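Home » About Us

Hi, I'm Lleucu, and I run Nesteck, a small sewing and mending school above a bakery. Yes, it smells amazing up here, and yes, everyone goes home with a bun!

I didn't plan on teaching. I worked in payroll at Claren for years and fixed clothes at night for friends, then for friends of friends, until my kitchen table disappeared under other people's jeans. Cường Trịnh, who I'd met at a quilting weekend, had two industrial machines in storage and a lot of opinions about zippers. We rented the upstairs room in December and opened with one class, a hand sewing evening for total beginners. Four people came. Three of them are still with us, and one now teaches the Saturday-style drop-in we call Brevov (it was the name on the old shop sign we found behind the radiator, and it stuck).

So what do we do? Mostly we help people keep the clothes they already like. You'll learn to sew on a button so it stays on, take up a hem, patch a knee, darn a sock, and put in a new zipper without crying. If you want to go further, Cường runs a ten-week course on making a shirt from scratch. It's hard work and the collar week is famous for bad language, but people come out wearing something they made — I still get a bit teary at the last session.

We keep the groups small, eight at most, and you don't need your own machine. Bring the thing you want to fix. Thread, needles and patches are in the price. A beginner evening is $70 and the shirt course is $256, fabric not included, and you can pay in two parts if that's easier. 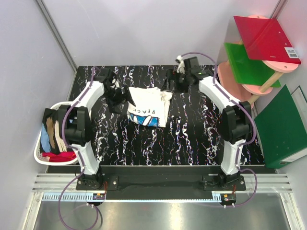 My own favorite class is the T-shirt one. Jersey scares people because it stretches and curls and slides around, and most home machines come with the wrong needle for it. Swap in a ballpoint needle, go slow, don't pull, and it behaves. We do neck bands, small holes and side seams, and if a shirt is really past saving we'll turn it into a tote bag or a cushion cover.

We moved into the bigger room next door in July 2023, so there's finally space for a proper cutting table and coats. The stairs are steep and there's no elevator, sorry. If that's a problem, write to me and we'll set up a class for you in the bakery after closing.

The kettle goes on fifteen minutes before every class. Come early and say hello!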